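Bathroom and hair corner walk-through, Unit 553, Nidska house
Done by me, Iwona Gajewski, mid-morning, with coffee

1. Floor mat
OK. The rubber backing still grips the tile. I stood on it and did a little shuffle and it stayed put!

2. Outlet by the mirror
OK. Test button trips, reset works. The cover plate has one loose screw (tightened it myself, so please don't send Marek up for that).

3. Hair dryer and cord
Needs attention. The cord gets wrapped tight around the handle every single time and there's a kink right where it goes in. I've tagged it and put it in the office drawer. Use the spare till Ebuka has had a look.

4. Brushes and combs
OK. I'm fussy about these, so I check the pins one by one for missing beads, which can scratch a scalp something awful. The pink one has pins with little round bead tips and a ridged back, and I love those ridges for wet hands, but they do collect hairspray gunk, so run an old toothbrush along them.
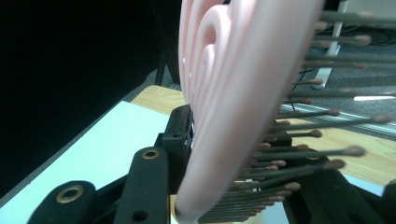 5. Cleaning sprays
Needs attention. Two bottles on the open shelf again! They belong in the high cupboard with the latch, Ieva has the key.

6. Hot water at the sink
OK. Warm in no time and not scalding.

7. Shower rail
OK, but the left end cap is missing. Part 3057 from the Plelari catalog, I've asked for two.

Next look: February, after the Iltodham people have done the fan.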